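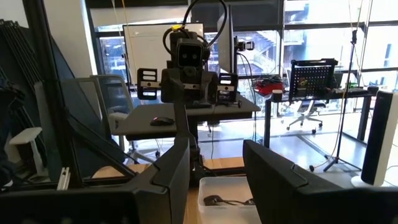 Bench Technician, part-time — Kaimal

Kaimal is hiring a bench technician for its shared workroom. Duties: set out small parts in trays, route and tag cables, keep desks and tabletops clear, log each item moved. Shifts total 80 hours per month. Steady hands and neat handwriting required; soldering experience helpful but not needed. Training is paid. The post runs through April. Send a one-page resume to Kamala Menon, reference 2336 — no cover letter. Posted November 4, 2021.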